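Rastska slim phone, two months in

I bought the Rastska in December to replace a phone with a cracked screen, and I've used it every day for the two months between then and now. It's thin and dark gray, with a metal edge that hasn't picked up any marks I can feel.

The side buttons took some getting used to. There are three of them in a row, set into the edge, and the lower one is shorter than the others. I kept pressing the wrong one for the first week or so, mostly in the dark. 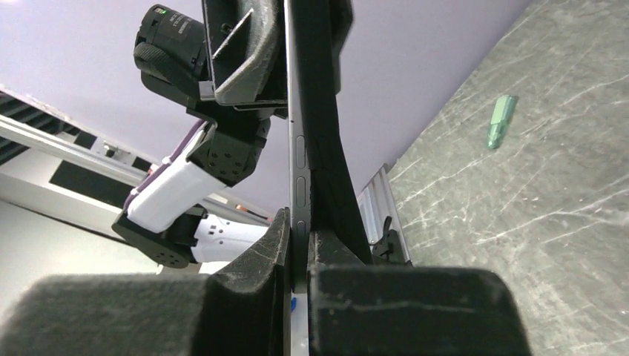
Once I learned to feel for the short button, the mistakes stopped. They have a firm click and don't go off in a pocket - my old phone turned its volume up every time I sat down.

Battery life is fine. I charge it at 7 in the morning and it lasts until bed. The speaker is weak, and calls in the car are hard to follow. I paid $767 at Psarras in Brenham, with a 12-month warranty. Charito Bautista at the counter offered me a case, and I skipped it. I'd buy the phone again, but at a lower price.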